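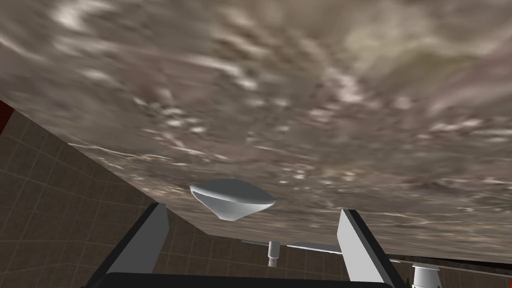 Should you rest pancake batter before you cook it?

Leave it for half an hour if you have the time, and don't worry if you haven't.

I have been making pancakes for a long time and I think we have made batter far too complicated. Open any recipe and you will be told to sieve the flour twice, bring the eggs to room temperature, warm the milk and chill the bowl overnight. Most people reading that at eight in the morning will give up and have toast.

My own batter is 200 g of plain flour, 2 eggs, a pinch of salt and enough milk to make it run off the spoon like single cream. I don't measure the milk any more. Flour varies from bag to bag and a number on a page can't tell you how thirsty yours is. Pour in a little, stir, look at it, pour in a little more.

Resting does do something. The flour takes up the milk, the batter thickens slightly and the pancakes are a bit softer at the edges. I have served rested and unrested ones side by side to my family, and my neighbour Mahmoud Ezzat joined us once. He picked the unrested ones. My children asked for more lemon. 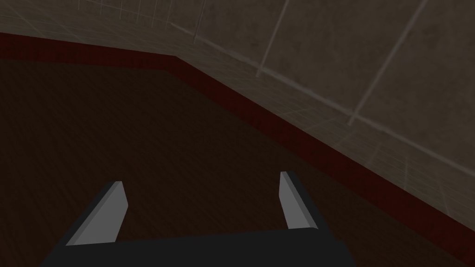 What matters much more is the pan. It has to be properly hot before the first spoonful goes in, and it needs only a wipe of butter. Too much butter and the batter fries in patches. Too little heat and it sits there going leathery. A cook I used to work with, Žydrūnas Venckus, flicked a drop of batter into the pan and waited for it to set at once. I still do the same, and it has served me better than any thermometer.

The other thing I would defend is lumps. A few small ones in a thick batter do no harm and cook out. If you beat the batter until it is perfectly smooth, you work the flour too hard and get a chewy pancake. For thin ones I do whisk the lumps out, as they show, but I stop as soon as they have gone.

I am also against ready-made mixes. They are mostly flour and raising agent, and you usually still have to add the egg and the milk yourself. You have paid extra for someone to weigh your flour.
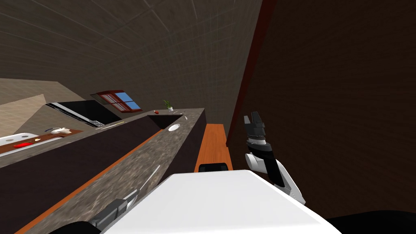 What about the first pancake?

People say the first one always goes wrong and should be thrown away. I disagree. It goes wrong when the pan isn't ready, so wait another minute. If it still comes out pale or torn, put sugar on it and eat it standing at the cooker. It will taste the same as the rest.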